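3.2 Le poste de pliage : ce qui change pour les opérateurs

Chez Cemum, le tri et le pliage du linge occupaient jusqu'ici une équipe entière, debout, les deux mains dans le tissu. Depuis janvier le geste passe par la pince tenue à la main – l'opérateur garde la main, mais plus le contact. Nous avons suivi 26 personnes, dont 4 seulement avaient déjà manipulé un outil de ce type. Corpus : 787 manipulations annotées, chaussettes et pièces textiles plus grandes confondues (détail par catégorie en annexe B).

Premier constat, la cadence baisse. Attendu. Ce qui l'est moins : la plainte principale ne porte pas sur la lenteur, mais sur la perte du toucher. Au doigt, on sent si on tient une épaisseur ou deux. Avec les mors, il faut regarder. Plusieurs opérateurs parlent de « travailler avec des moufles ». La fatigue se deplace aussi, du bas du dos vers le poignet et les yeux – voir l'échelle de gêne, section 2.4. La figure 4 montre le travail à la pince.
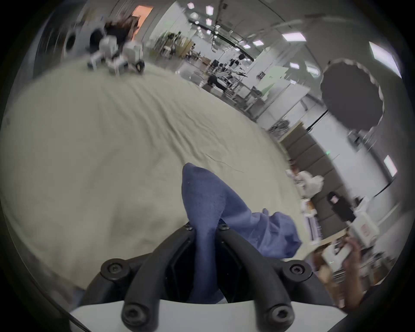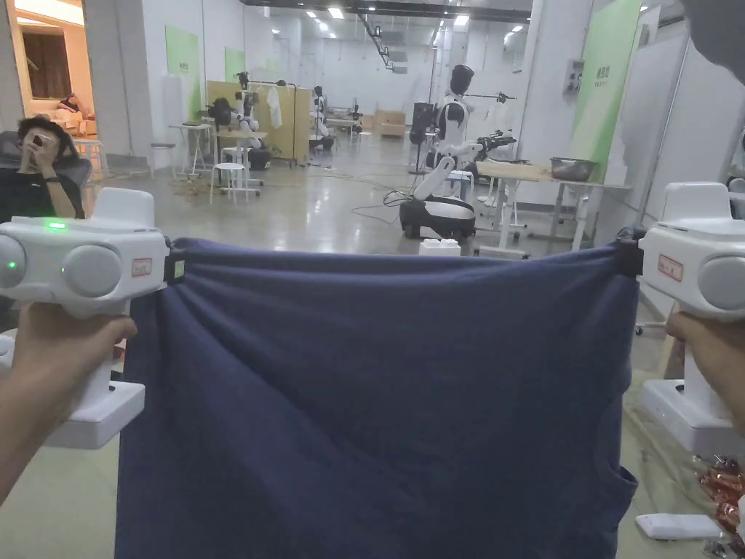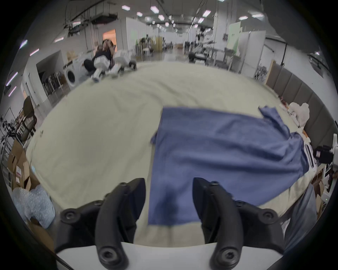
Figure 4. Manipulation de textiles bleus à la pince tenue à la main.

Deuxième constat, la répartition des rôles. Avant, chacun prenait sa pile et la finissait. Maintenant deux fonctions se dégagent de fait, sans que la fiche de poste ait bougé : ceux qui manipulent, ceux qui relisent les enregistrements et écartent les essais ratés. La relecture est vécue comme une promotion par les uns, comme une mise à l'écart par les autres. Le barème de Cemum, lui, ne connaît qu'un seul métier. Point soulevé dans presque tous les entretiens, à reprendre en discussion.

Troisième constat, l'apprentissage. Le protocole Pokia prévoit 100 essais d'entraînement avant la mise au poste. Trop pour les chaussettes, pas assez pour les grandes pièces, où il faut coordonner deux pinces. Les opérateurs ont donc bricolé leur propre ordre : petites pièces d'abord, puis les grandes, et retour aux petites quand la fatigue monte. Cette souplesse n'est prévue nulle part. Le logiciel de suivi (Curnon) la compte même comme une intéruption de tâche, d'où des écarts dans les journaux que nous avons dû corriger à la main.

Reste la question du savoir-faire. Les gestes enregistrés servent ensuite à régler l'automatisation, et les opérateurs le savent. Certains s'appliquent – d'autres disent clairement qu'ils ne montrent pas tout. Nous n'avons pas cherché à mesurer cette retenue, la grille d'entretien n'etait pas faite pour. Elle pèse pourtant sur la lecture des résultats de la section 3.3, surtout pour la durée de saisie.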